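Speaker Notes
Food Allergen Communication in Small Retail Settings
Regional Food Service Training Day, Session 4
Presenter: Aileen Dumlao, Liltholm Office of Consumer Health

Opening (slide 1)

Good morning, and thank you for joining this session. My name is Aileen Dumlao, and I coordinate allergen outreach for the Liltholm Office of Consumer Health. My colleague Everett Castellanos is at the back of the room and will collect written questions for the end.

Our subject today is how allergen information reaches the customer at the counter. Recipes and kitchen practice were covered on Wednesday by Nazmiye Duman, and her handout remains available at the registration desk.

Background (slides 2 and 3)

Our office reviewed 629 small food businesses over the past program year. The review included bakeries, cafes, market stalls and school concession stands. Inspectors asked one question at each counter: "Which of these items contain nuts, milk, egg or wheat?" They recorded the answer, the time taken to give it, and the source the employee used.

In most locations the employee answered from memory. Written information was often kept in an office or a binder under the register. New and part-time employees were the least likely to know where to find it.

[Pause. Ask for a show of hands: who keeps a written allergen sheet within reach of the register?]

Unpackaged items (slide 4)

Items sold without a label need particular care. The customer has no ingredient list to read, and appearance is a poor guide. A glaze may contain milk. A filling may contain almond paste. 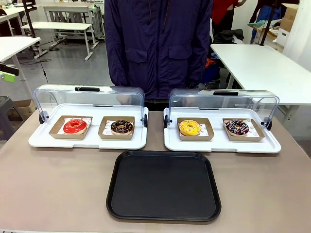 Slide 4. Doughnuts in paper boxes, trays with roll-top covers open.

Our guidance asks for a card at each item, printed in letters large enough to read from the customer's side. The card should name the item and list its major allergens. "May contain" statements should be used only after the business has looked at its own kitchen and suppliers.

Tongs and serving papers should stay with one item. Please refer to page 17 of the workbook for the setup checklist.

Case study: Gezer (slides 5 and 6)

Bülent Karakaya manages the Gezer bakery counter and has kindly allowed us to share his experience. In July the bakery changed its supplier for chocolate coating. The new product contained hazelnut. The kitchen was informed, but the counter cards stayed the same for nine days.

A regular customer asked to see the supplier's sheet, and the error was found before a sale was made. The bakery now requires a signature from both kitchen and counter whenever an ingredient changes.

[Allow two minutes for discussion in pairs.]

Staff training (slide 7)

Employees should be told plainly that "I do not know, let me check" is an acceptable answer. Guessing is not. Refresher training should be held twice a year and recorded.

Questions (slide 8)

Everett will read the written questions first. Requests for printed card templates may be left with him or sent to Erdal Yurt in our publications unit.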